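Wed 28 August
Processing notes, Stirneck Company records, room 2

Picked up where I left off with the second transfer. The accession sheet calls it 12 linear ft. but that has to be before the oversize ledgers were pulled, because the shelf run doesn't come close to it now. Left the sheet as is and wrote the current location of the ledgers in pencil on the back. Someone should enter it in Esus properly. I don't have edit rights on accession records, only on components.

Box 5 done. Mostly letters from the Taldale branch office to the main office, tied in bundles by quarter. The string was cutting into the top sheets so I took it off and foldered each bundle separately, keeping the quarter as the folder title. Two bundles had been swapped at some point: the outer slip said one quarter and every letter inside said the next one. I went with the letters and kept the slips in the folders with a note.

Rusty clips throughout. Took off the ones that came easily and left the rest for Hélder, who has the better spatula and more patience. Flagged those folders with blank paper strips. Please don't write on the strips, they get reused.

Item 3863 in the old typed inventory is still a problem. The inventory gives it as "Letterbook, Leite, with index." There is a letterbook and it has Leite's name on the flyleaf, but there is no index in it and no stub where one was cut out. Possibilities:

The index was a loose booklet and went with the first transfer.
The typist ran two lines together and the index belongs to the next entry.
It was never there.

I checked the next entry, a cash book, and that has no index either. Haven't gone through the first transfer. For now the description reads "Letterbook, no index present" and the old number stays in the identifier field so it can be searched.

Copied out the March correspondence about the original deposit, since it settles the question of the photographs. The family kept them. The letter says so in plain terms, and the list attached has the photographs crossed through with initials beside it. So the finding aid should stop saying "photographs, not located." Suggested wording: "Photographs listed in the original inventory were retained by the donor family and are not part of this collection." Hélder to check that against the deed of gift before it goes up. 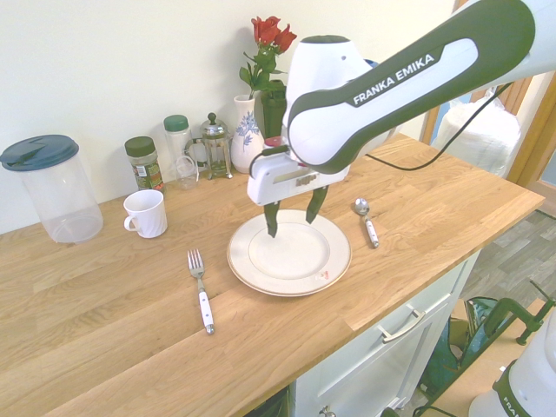
Plate with thin gold band, on the oak counter. Franka Emika arm above.

Restrictions. The personnel folders in box 7 carry a closure note with no end date. I couldn't find any basis for it in the file. Talked it over with Hélder Loureiro after lunch. He thinks it was put on during the first survey as a precaution and then copied forward every time the list was retyped. We agreed to leave the folders closed until someone reads them through, and to put a review note in Esus so it doesn't sit for another decade. I'll read them. It's one box and most of it looks like wage slips.

Arrangement. I had been planning to interfile the second transfer with the first. Changed my mind today. The branch office material has its own order and it holds up all the way through, and whoever set up the first transfer put everything in one alphabetical run by correspondent. Mixing them would lose the branch order for good. New plan is two series, with the Taldale letters as the second one. Costs us some folder relabeling in boxes 1 and 2, which I had already numbered in pencil. Erased box 1. Box 2 still has the old numbers, ignore them.

Supplies. Legal-size folders are down to 15 and I need more than that for box 6 alone. Letter-size are fine. Put in a request. Also the flap on the tall box is torn at the corner and it won't stack, so it is on the bottom shelf by itself for now.

Humidity reading in the stack was normal when I came in and normal at 4. The logger clock is still an hour off. I keep writing the correct time on the sheet by hand, so the sheet and the download won't match.

Left for next time:
Box 6, start at the front, nothing foldered yet
Look for the Leite index in the first transfer
Read box 7 personnel folders
Renumber box 2
Ask about edit rights for accession records
Draft the scope note. I have half a page of it in the back of this notebook, upside down, starting from the last sheet. The dates in it come from the typed inventory and need checking against the bundles. At least one of them is wrong, the earliest letter in box 5 is older than the start date given.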